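Stirnley shared workshop, hand build notebook
January, evening, second session on the wrist
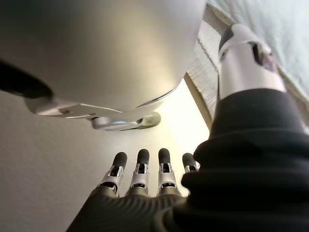

Still not convinced by the tendon routing. Marlina Ngau says the Nalar layout is fine and that I'm blaming it for a slack spool, which may be true, but I've re-tensioned that spool 2 times now and the outer finger goes lazy again overnight. With all four fingers up and slightly spread, as now, everything looks lovely. The leftmost one has a bit of a lean to it, and I don't know yet if that's the hinge or the way I set the spread. The tips sit more or less level, so on paper the lengths are right. On paper the last one was right too.

The sleeve bothers me more. It bunches in thick folds low on the arm and comes right over the side of the hand, where it hides most of the end finger. Marlina likes it for keeping grit out. I say it'll drag on the knuckle as soon as the wrist rolls. She says measure it. Fair enough, will do, with and without, same pose.

Cycle test: 300 open and close, no load, at the slow setting. The Walilix driver reported no faults. It reported no faults in November as well, when the thumb line had come clean off its post, so I'm giving that no weight at all. Finger lag at the end looked like roughly 4 mm at the tip, by steel rule and squinting. Want a proper jig before I write that anywhere else.

Sitompul springs: the bag says one rate, the kitchen scale says another. Could be my scale. Marlina to bring hers.

Next:
sleeve off, repeat the cycles
mark the tendon with paint pen at the spool, look again in the morning
check the hinge screws on the leaning finger, no threadlock until we agree
no more talk of picking up eggs until it can hold a pose overnight

M.N. added: it is the spool.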